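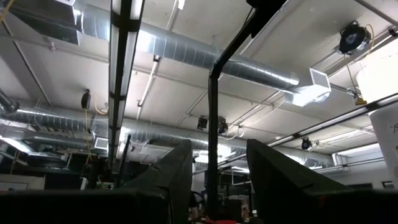
Rewatching Vuvesmont, season two

Posted Mar 6, 2021

I finished the second season of Vuvesmont last night, in the production order this time. The streaming release still uses the broadcast order, which moves the lighthouse episode from fourth place to seventh. Steinar Fogh's detective therefore refers to a burned ledger before any viewer has seen it burn. The disc set from December has the same fault.

Production order fixes the ledger and breaks one other thing. Grażyna Pawlak's character has short hair in the hospital episode and long hair in the next. I can live with that.

The season has 22 episodes, which is too many for the plot it carries. By my notes the smuggling story takes up 7 of them. The rest are single cases, and the best of those were written by Elżbieta Jabłońska. Her scripts open late, usually after the police have arrived, and they leave out the briefing at the whiteboard. The pawnshop episode runs 67 minutes with the recap removed and has only two sets.

Sound is the weak point. Dialogue in the harbor scenes is mixed well below the music, and on the stream it is worse than on disc. Turning off the volume leveling on my player helped a little. The subtitles are accurate except for the name Borkowska, spelled three ways.

Oisín Kinsella wrote in to ask whether season one is required. It isn't, apart from the finale, where the brother leaves town.

Next is Gredano, which has a single season and a different editor. I have the first two discs and am waiting on the third.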